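Jomitz
About us

Jomitz is a small research group working on one question: how can a robot arm learn to handle objects it has never met before, if most of its practice takes place in simulation? We are based in Koppel. We publish our results, and we share our scenes and our code with other labs whenever our agreements permit it.

How we started

The group began as a side project of two engineers. They had a robot arm, a desk, and too few objects. After some weeks the arm could pick up everything on the desk and almost nothing else. We bought more objects, and the same thing happened again, only more slowly. In the end we stopped buying and began to build our objects on the computer.

What we do

Our method is called Zetell. It takes a library of 3D shapes, places them in a rendered room with a table and an arm, and changes the shapes, the surfaces and the light from one trial to the next. The control policy is trained only on what the rendered cameras see. It is not told the name of the object, its weight, or where its center is.

We choose shapes which are difficult on purpose. Boxes and cups are well covered by other groups, and we use them only for a first check. The larger part of our library is made of sculpted pieces: statues, ornaments, parts with knobs and teeth, forms with narrow gaps between them. A policy that has learned to close on two flat sides has little to hold on to in such a shape -- it must find a good place first.

The library has now 1,667 shapes. Of these, 407 are kept apart and never used for training. We test only on this second set.

What we have found

Our main result so far is a simple one. When we kept the number of trials the same and made the shapes more varied, the success rate on the test set went up by around 8 percentage points. Making the surfaces more varied helped too, but less than we expected. We had believed the opposite for a long time, and part of our early work on textures was put aside because of this.

Some things still do not work well. Large pieces hide most of the arm from the camera, and the policy becomes slow and careful in these cases.

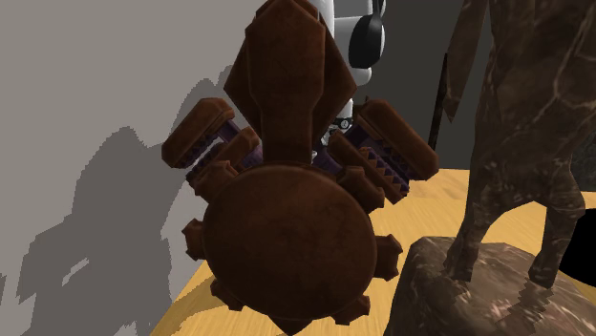
Brilto, our test bench

Brilto is the set of tasks we use to compare one version of the method with another. Every new version must run the complete set before we write anything about it. Other groups may use Brilto free of charge for research -- please send us a short message with your plan, and we will answer with the access details.

Working with us

We take students for a thesis each October. Good knowledge of geometry is more important to us than earlier experience with robots.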